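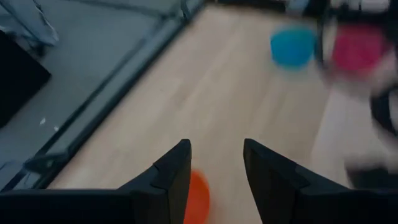

Wrist view, right-hand gripper cell. Orange piece between the fingers, blue bowl farther off.

Workshop notebook, Prundmont Central Kitchen Services
October, entry opened 8:40
Subject: sorting cell, effect on the returns room roster

The cell was powered up under the procedure agreed with Delteo. Both arms were homed, the emergency stop was tested from each side of the table, and the log was started before any ware was put out. The left arm remained parked for the morning. The right arm was operated by the returns room staff themselves, under supervision from the workshop, in keeping with the decision taken in the spring that persons who will work beside the equipment should be the first to handle it.

The purpose of this entry is to record what the staff reported and what the workshop proposes to change. Grasp results are kept separately in the cell log and are not repeated.

Background for colleagues who have joined recently: the returns room handles 3,000 pieces of tableware on an ordinary day, all of it sorted by hand by color and shape before washing. The roster stands at 17 people. Sorting is the task most often named in requests for a change of duty, chiefly on account of the wrists and shoulders. The Achterberg washing line downstream accepts ware only in stacks of one kind, and a mixed stack stops it.
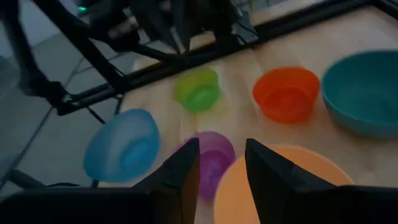 Entered by Muthu Pai, Workshop and Equipment
Read by: returns room, both shifts

Observations from the morning session

1. Reach. Staff on the early shift asked that ware be laid out farther from the front of the table. Pieces close under the gripper housing are hard to see in the wrist view, and the operator tends to lean over the rail to look at them directly. Leaning over the rail is not permitted while the arm is enabled. The workshop accepts the request and will mark a line on the table that ware is not to cross.

2. Color names. The operator's panel was delivered with color labels that do not match those used in the returns room. "Teal" and "light blue" were confused more than once at the panel, and "orange" and "red" were disputed between two operators for the same bowl. The names on the panel will be replaced by the names the room uses. Delteo has confirmed that this can be done on site without a new release.

3. Speed. Several operators said that the wrist view smears when the arm travels quickly and that they lose track of which piece they were approaching. They had been told in training that this would pass with practice. The workshop does not consider that a sufficient reply. Travel speed is reduced for operator sessions until further notice, and the higher setting is reserved for unattended trials.

4. Pace of work. The early shift observed that a person sorting by hand decides when to pause, whereas a person attending the cell pauses when the cell does. This was raised calmly and was supported by everyone present. It is entered at their request in the words used: "It is easier on the hands and harder on the head."

The fourth point deserves more attention than it received in the project plan. The plan, prepared with Maretti, treats the attending post as light duty and allows it to be held for a full shift. After the morning session the workshop doubts that this is right. An attendant must watch both the table and the panel, and must be ready to stop the arm at any moment, which is tiring in a way that lifting bowls is not.
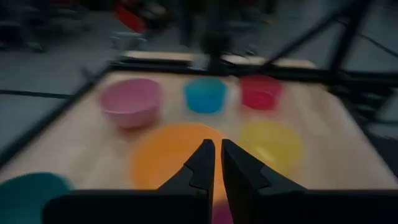 The proposal put to the shift leads is therefore that no one attends the cell for longer than 2 hours before changing to another post. The late shift would prefer a shorter period. The early shift would prefer to settle it among themselves on the day, and the shift leads are inclined to allow this provided the upper limit is kept and each change is signed on the sheet at the panel.

A related matter is pay grade. Attending the cell is at present unclassified. The workshop has no authority in this and offers no opinion on the grade itself, but it has written to the personnel office to say that the post requires training, a signed check at the start of each shift, and the judgment to stop the equipment. A copy of the letter is in the folder behind this notebook. No reply so far.

Staff also asked whether the roster would be reduced. The written answer from management, read aloud at the session, is that no position will be removed during the trial period. Two people asked what follows the trial. That question was passed on, and the answer will be posted in the returns room and copied here when it is received.

Work outstanding

Keep-out line on the table: workshop, before the next session.
Panel color names: Delteo, with one person from each shift present.
Plates and cups: no change to layout until the late shift has had its own session.
Fault 189 (gripper slow to report closed): still open. Fingers inspected, no wear noted. Cable at the wrist to be reseated and the fault watched for.
Rotation sheet: draft with the shift leads.

Cell powered down and locked out at 12:15. Key returned to the workshop cabinet.

M.P.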